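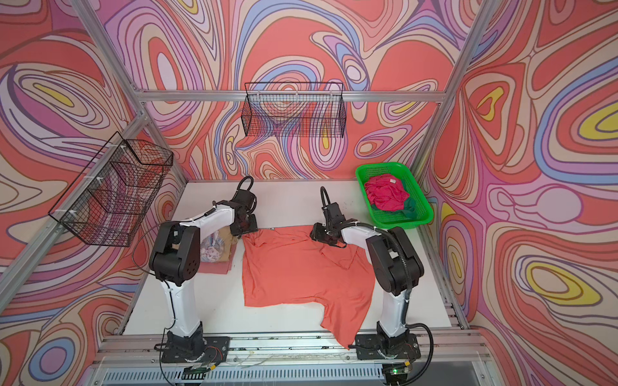 Figure 1. Black wire mesh baskets against the patterned wall panels.

Flamik: Scheduling Background Work on a Budget Phone Chip
Project report, Mobile Systems, Biramdale

1. Why we did this

Cheap phones have eight cores and still stutter when you open the keyboard. Our group wanted to know how much of that is the chip and how much is the software asking it to do everything at once. The chip gets blamed either way, so it seemed fair to check.

We wrote Flamik, a small Android service that holds back background jobs (photo indexing, mail sync, app updates) while the user is touching the screen. It releases them after three seconds without a touch. The first version released them after one second, which meant the phone froze whenever anyone stopped to read.

2. Setup

We used two identical budget handsets with octa-core chips, every core the same small, frugal design. One ran Flamik. The other ran stock software and was labeled Sister, a name that was meant to be temporary and is now in all of our log files.

Both phones ran the same script: open the browser, scroll a long page, switch to the camera, switch back, type a sentence. We ran it 20 times on each handset, at full charge, with the screen at half brightness. Timing came from Stergiou, the department's logging tool, which is accurate and has a manual written for somebody else's operating system.

3. Results

Sister dropped 699 frames over the full set of runs. The Flamik phone dropped 613. We had told our adviser to expect half.

Most of the gain came in the typing step. Scrolling barely changed, and switching to the camera was slightly worse – Flamik wakes up to check whether it should be asleep, and it picks that moment to do it.

4. Problems

Mail arrived late on the Flamik phone, sometimes by several minutes. Two of us counted this as a feature. It went in the report as a defect.

We also never controlled for heat. Both phones lay side by side on a radiator cover in the lab, and the heating came on in October.

5. Next steps

Move the wake-up check off the app-switch path, rerun everything on a cooler surface, and rename the log files.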